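The smell of clean is a sales pitch

My neighbor Lihua Long came back from her sister's place in Fanmont with a new rule. Every hard surface in the kitchen gets wiped twice a day, with a scented product, whether or not anybody has cooked. She read it in one of those home columns. I asked who wrote the column and she didn't know. I asked what happens if you only wipe once and she didn't know that either, but she looked at my counter while she said it.

I've been suspicious of cleaning advice for a long time. Most of it comes from people with something to sell, and the rest gets copied from them. A while back a flyer from an outfit called Broson turned up in my mailbox, offering a "whole home refresh" in 16 steps. Step four was to buy the kit. Step nine was to buy the refill. I kept it on the fridge for a month because it made me laugh, then I noticed guests were reading it seriously.

The flyer also claimed 3,000 happy households. Happy compared to what? Did they ask the same people before? I wrote and asked, and got back a coupon.

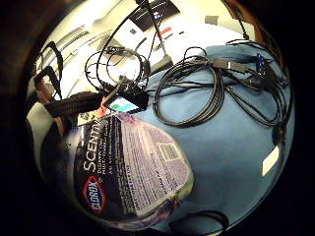 Dondville, December

Scent is the part I trust least. A tub of Scentiva wipes is going to leave a room smelling of something, and plenty of people like that, fine. But a smell tells you a product was used. It doesn't tell you the job got done. My grandmother scrubbed with plain soap and hot water and her kitchen smelled of onions, and I'd have eaten off any surface in it.

What bugs me more is how few of us read the back of the package. Disinfecting products usually want the surface to stay wet for a set number of minutes. I have watched grown adults swipe a table for two seconds, fan it with a magazine and declare it safe. I've done it myself. If you're not going to wait, you may as well use a damp rag and save the money.

Yufang Yao, who I used to work with, disagrees with nearly all of this. She says the smell is what gets her teenagers to clean anything at all, and that a badly wiped counter beats one that was never touched. I'll give her half of that. I'm less sure about the teenagers, having met them.

She also swears by a Kocsis steam mop that cost her a fortune. I borrowed it over a Thursday night and did the hall. The floor looked the way it does after the old string mop, only I'd had to find an extension cord. She says I was using the wrong setting. There's always a setting.

So I'm keeping my own routine. Soap for most things, something stronger after raw chicken or a stomach bug, a window open if the weather allows. Lihua has been over twice since she got back and accepted a sandwich both times. She did move her plate onto a napkin. I haven't asked if that's from the column too.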